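Subject: Re: [coop-kitchen] Shelf in the break room, again

On the matter of the break room, Sveva Orlandini wrote:

> The Bronider kettle has gone, the Skeka shelf is sagging, and someone has stored 38 jars of Caruso mustard on it. I propose we clear everything by the end of June and start over. Objections to the list, please, and not to me in the hallway.

Objection, then, to the list. The mustard is mine. It was on sale, and I was weak. 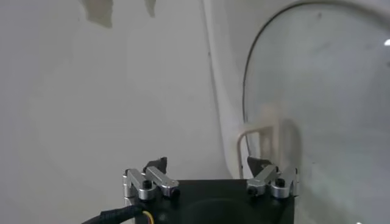 As for the shelf, it was rated for 70 pounds by a man at Ruvari who had plainly never met mustard. I'll move the jars to my office, where they can sag something of my own.

I do think we should go slowly on starting over. The last time we did, we spent $200 and got a dish rack. 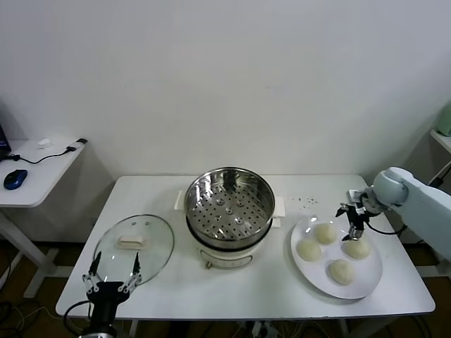
It's a fine dish rack. It holds five plates if you don't mind them touching. My point is that we had a meeting for it, and then a second meeting about the first.

> Also, can we please agree on labels?

We agreed on labels in the spring. I have the email. The labels were to go in the drawer with the marker, and I can report that the drawer is stuck.

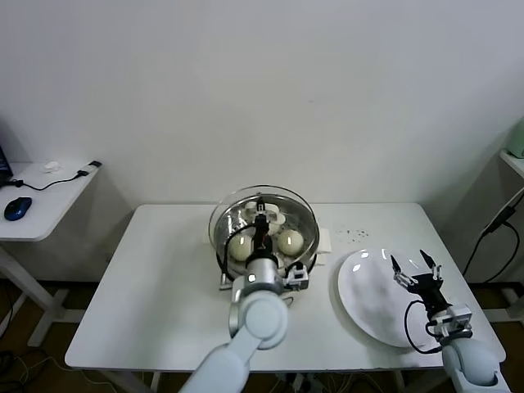
So I'd vote yes on the clearing, no on a new shelf until the old one falls, and yes on a kettle, provided Sveva picks it and I don't have to look at a spreadsheet.

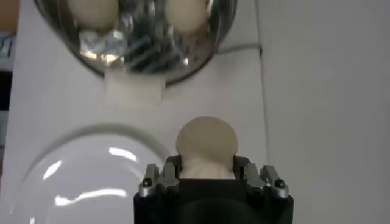 Anyone who wants mustard should come by before 5. Bring a bag.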